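Trips > Factory Visits > Demness Pottery Works

Search this site Enter keywords Go

A Morning at the Demness Pottery Works

Jun 10, 2018

I have wanted to get inside the Demness works ever since I bought a chipped Koubek teapot at a yard sale, and yesterday I finally did it! They open the doors twice a year (the other one is in November) and you need to book, as only 18 people go around at a time.

We started in the clay cellar, which smells wonderful, like a garden after rain. The clay comes by truck from Prollutov and goes through a machine everybody there just calls the Filter. It squeezes the water out between cloths and leaves big gray slabs like wet paving stones. They let us poke one. I poked it twice.

Then up a very steep stair to the casting room, with 700 plaster molds on racks right up to the ceiling, some of them for shapes the works hasn't sold in years.
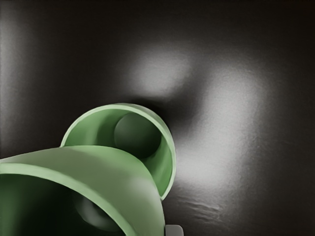 The glaze room was my favorite part. Every glaze has a number and a little test tile on a string, and number 73 is the soft green I had been hoping to find. In the bucket it looks like pink milkshake, and you would never guess! Our guide dipped a saucer, gave it one quick twist of the wrist and set it down without a drip. I tried the same with a reject and glazed my sleeve.

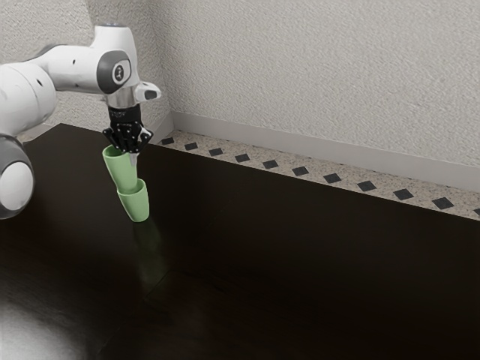 Pale green on dark wood.

After that came the big kiln, built in brick and long retired, but you can walk right in and look up the chimney. Bring a sweater, it is chilly in there even in June. The electric kilns next door do all the firing now.

The seconds shop is at the end, and it is dangerous. I came home with four bowls, a butter dish and a lid that fits nothing I own.

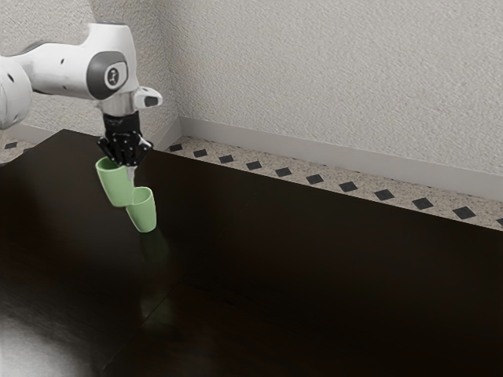 A green cup, tilted.

Bus 77 stops at the gate, and the bakery across the road does a very good plum cake. I've already asked about the November date.

Recent trips
Prollutov Clay Pits on Foot
The Button Museum
Two Days of Barn Sales
Koubek Teapots: What I Have So Far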